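Reading time: 2 min
Posted in December by Regula Haslinger

Hello Osian, hello all,

Thank you for writing in, and please don't feel bad about asking. I went through the very same thing with our KUKA cell at Gerkby last winter.

Osian Landeg wrote:
> Our picks near the walls have started to drift. I re-taught
> the bin corners twice and it was fine for a while, then off
> again. Is it the arm, or am I missing something?

My first guess would be the bin and not the arm. Ours is only held to the tables with bar clamps, and every time the fingers brush a wall it can creep a little. I now check the clamps every 300 picks — by hand, nothing fancy — and put a bit of blue tape on the tabletop so I can see at a glance if anything has moved.

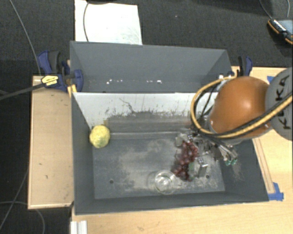
The other thing is the hose. Leave it plenty of slack around the wrist, then jog the last joint slowly both ways with the gripper down in the bin, and watch whether it tugs. Gebhard found ours pulling near one end of the travel, and I had been blaming the calibration for weeks!

After that, re-teach the corners once more and write the values down somewhere you'll find them again. Mine are on page 41 of the old Pichler notebook, if anyone wants to compare.

Warm wishes to everyone at Kilell,
Regula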